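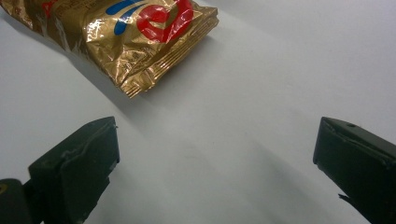 Open day with a hand-held gripper, how do I keep the line moving?

I help out at a makerspace in Hokstead and we're having an open day in February. The plan is one table where visitors squeeze a hand-held gripper and move snack bags from one side to the other (that's how we record moves for the arm). Last year we got 80 people through the door and the line was awful, everybody wanted a second go! Has anyone run something like this? How long per person, and do kids manage it?

2 answers

We did one at the Rindham library and had some 100 visitors between 10 and 3. Two tries each, then hand it over, and put that on a sign or you'll be saying it all day long. Kids were fine, better than the parents if I'm fair. Foil bags are harder than they look though. Going for the flat middle mostly just pushed them along the table for us, so we told people to come in across the narrow way and squeeze slowly. Bring spare bags, ours were crumbs by lunch. Oh, and start with the fingers wide open! Half our bad tries were people closing up too early.

Are you keeping the recordings or is it just for fun? If you're keeping them, have one of your own people reset the table every time, visitors put stuff back any old how. We went to the Drastdale open day and they had a screen up with a running total, which people loved, my son went back in line just to bump the number. No idea about the timing, sorry.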